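# Open shelves in a small bedroom

The white cubby unit went up in July, and it took me until the evening to ruin it. I had filled every hole by nine o'clock: paperbacks, a bag of tights, three half-candles and a stapler. It looked like a lost property office with a bed in it. What follows is what I've worked out since, most of it by doing the other thing first.

**Fix it to the wall.** Do this before you put anything on it, when you are still keen. A tall unit full of books is a heavy thing to have leaning over your slippers. Use the bracket that came in the bag, the one you were going to put in the drawer with all the other brackets.

**Leave some of it empty.** My friend Kimie Ikeda keeps a third of her cubbies bare and has never once explained herself. I thought it was showing off until I tried it. An empty cubby is where the library book goes, and the post, and the jumper that is too clean to wash and too worn to fold.
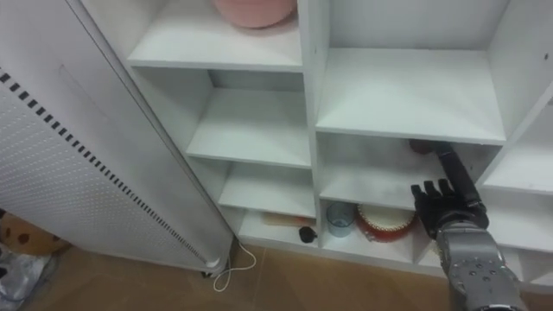 *Cubbies of differing sizes, and a cable that wants tidying.*

**Heavy low, light high.** Everyone knows this and everyone puts the dictionary on top. Shoes and boxed paperwork at the bottom, bowls and hats above. Anything you need at two in the morning goes at hand height, nearest the bed.

**Dust from the top.** I did it from the bottom for years and thought the house was unusually dusty. A barely damp cloth is plenty on white board. For scuffs I use a dab of Ullex on an old sock, rubbed gently, then wiped off with the sock's partner. Try it on the back of a shelf first. I didn't, and there is now a shiny patch that I keep a basket in front of.
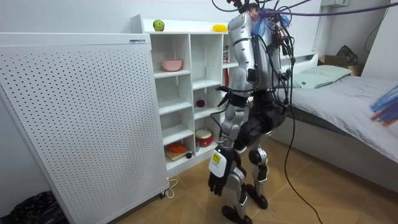 Baskets, while we're there. Measure the inside of the cubby, then measure it again with your glasses on. I bought two from Fendwood that were a finger's width too fat, and they have lived under the stairs ever since, holding each other.

**Mind the heater.** If you keep one in the room, read its leaflet for the clearance it wants and give it that, plus a bit. Don't stack scarves beside it. Route the flex where no foot will find it, never under a rug, and hoover the grille when it's off and cold. Sixteen seconds with the brush attachment, and the first night of autumn smells a good deal less of toast.

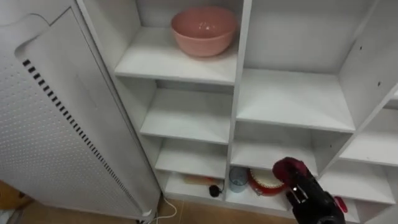 Last thing: one nice object per column, at most. A bowl will do. It will fill with hair grips and foreign coins within the week, so empty it when you change the sheets. The coins can go in a jar, and the jar can go in one of the empty cubbies, and then you can start again.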